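Kitchen Walk-Through Checklist, Erby Street Rental
Filled in July 14, 2026, between tenants

I do this one every time a tenant moves out, and again in November before the heat goes on. Same form as always, my comments after each item. I started at the sink with a flashlight and a cup of coffee and worked my way to the back door.

SINK AND PLUMBING

1. Shutoff valves turn by hand: OK
Both of them, hot and cold. The cold one squeaks, but it squeaked last year too.

2. No drips under the sink: NEEDS WORK
Slow drip at the trap. I tightened the nut and put a dry paper towel under it, and an hour later there was a wet spot the size of a quarter. New washer goes on the list.

3. Caulk at the backsplash: OK, barely
It's pulling away a little near the window. I can live with it until fall — after that I'm redoing the whole run.

COUNTERS

4. Stone surfaces, chips and stains: OK
I run my palm along the front edge with my eyes closed, which sounds silly but finds chips a lot faster than looking does. Nothing sharp this time!

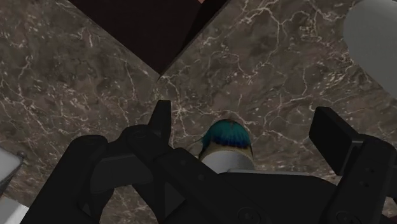 5. Sealer: DUE
The water test is easy. Put a spoonful on the stone, wait 20 minutes, wipe it off and see if it left a dark patch. Mine did, right beside the stove where everybody sets down the oil. I'll use the Pradex sealer again, two thin coats, and keep the window open this time (I had a headache all evening after the last round).

6. Overhang and brackets: OK
I leaned on it. Nothing moved. Please don't sit on it, future tenants.

ELECTRICAL

7. GFCI outlets trip and reset: ONE FAILED
The one left of the sink trips fine. The one by the fridge wouldn't reset until the third try, so I've taped over it and I'm having Van Hecke come out to swap it. Don't peel the tape off, I mean it.

8. Cords and plugs: OK
No nicks and nothing warm to the touch. I did throw out an old power strip from the pantry. 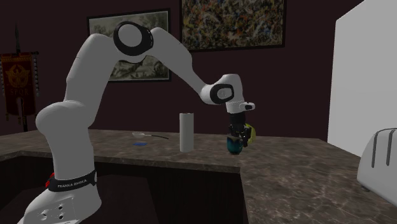
STOVE AND FIRE SAFETY

9. Burners light on the first click: OK
All but the back left, which took two. I cleaned the cap with a toothbrush and now it behaves.

10. Range hood filter: NEEDS WORK
Greasy. It's soaking in the tub as I write this.

11. Extinguisher: OK
Needle in the green, pin in place, hung 31 inches from the door frame where you can grab it on your way out.

12. Smoke alarm: OK
Loud! New battery anyway.

FLOOR AND DOORS

13. Loose tiles: OK
One by the back door sounds hollow when I tap it, but it's tight. Watching it.

14. Back door latch: NEEDS WORK
Sticks when it's humid. I'll plane the edge a hair once the weather dries out.

STILL TO DO
Trap washer
Outlet by the fridge (Van Hecke)
Sealer, two coats
Hood filter back in
Back door, once it's dry out
Pick up the washer and more caulk at Rerum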